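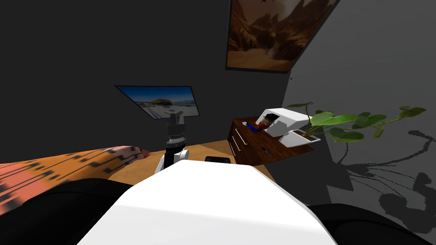

A robot arm with a black gripper in a simulated room, with an orange patterned fabric at left.

Espinoza Releases Revised Reference Grammar of Portuguese

Espinoza has issued the second edition of its reference grammar of Portuguese for English-speaking learners. The new edition went on sale in November in print and as a searchable electronic text. It replaces the first edition, which the publisher will stop supplying to bookstores when current stock is sold.

The revision was carried out by Olga Montecinos, who also wrote the original. The book now has 17 chapters grouped into parts on the noun phrase, the verb phrase, the simple sentence and the complex sentence. The first edition was arranged by part of speech. Under that arrangement, clitic pronouns were treated in the pronoun chapter and their placement was treated again, in different terms, under verbs. Both discussions are now in one chapter, with separate tables for European and Brazilian usage.

The chapter on the subjunctive has been rewritten. The future subjunctive, which has no counterpart in everyday English and is largely out of use in modern Spanish, was previously given two pages at the end of the section on conditional sentences. It now has a section to itself, covering formation from the third person plural of the preterite, use after "quando," "se," "enquanto" and "logo que," and use in relative clauses with indefinite reference. Contrasts with the personal infinitive are set out in parallel columns, because the two forms are identical for regular verbs and learners often confuse them.

Verb tables have been moved to an appendix and expanded to 59 model verbs. Each model is given in all simple tenses, with irregular forms in bold and spelling changes underlined. An index of over 255 common verbs refers the reader to the matching model by number. Compound tenses are no longer printed in full for every model. They are shown once, with "ter" as the auxiliary, and a note describes the use of "haver" in formal writing.

Spelling follows the 1990 Orthographic Agreement throughout. Where European and Brazilian spelling still differ under the agreement, as in "facto" and "fato" or "António" and "Antônio," both forms are given at first mention and the chapter then keeps to one of them. The choice is marked in the margin at the start of each chapter.

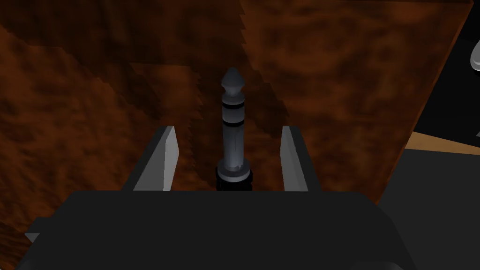

Example sentences have been replaced in most chapters. The first edition relied heavily on literary prose, and teachers who used it told the publisher that many examples were too long to show a single point clearly. The new examples are shorter and come mainly from newspapers, letters and recorded conversation. Each carries a code for source type and a second code for region. Spoken examples keep false starts only where these bear on the construction under discussion.

"The old examples were good Portuguese, but a student had to read through three subordinate clauses to find one pronoun," Montecinos said. "I kept a few of them in the section on written style, where the length is the point."

Terminology has been brought closer to that used in current English-language textbooks. "Imperfect preterite" is now "imperfect," and "conjunctive" has been dropped in favor of "subjunctive." A glossary lists the older terms with cross-references, together with the names used in Portuguese school grammars. Phonetic transcription is limited to the opening chapter and to notes on vowel changes in stem-changing verbs.

A workbook published under the Davia imprint accompanies the grammar. It contains eight units of exercises keyed to section numbers in the main volume, and a full answer key is bound in at the back. Exercises ask for transformation, completion and short translation into Portuguese. Translation items accept either regional standard unless the instructions name one. The workbook is sold separately.

The electronic text runs in a web browser and can be searched by section number, Portuguese form or English gloss. Searches ignore accents by default, so that "avó" and "avô" are returned together; the setting can be switched off. Section numbers are the same as in print. Audio for the opening chapter is included, recorded by one European and one Brazilian speaker.

Section numbering does not match the first edition. A conversion table is printed inside the back cover, and instructors who cite the book in course materials will need to update their references. The language schools at Fallden and Urkden, where draft chapters were used in intermediate classes, have already changed over to the new numbering.

Inspection copies are available to instructors on request. Corrections to the first printing will be posted on the publisher's site and included in later printings. The list currently has two entries, both in the verb index.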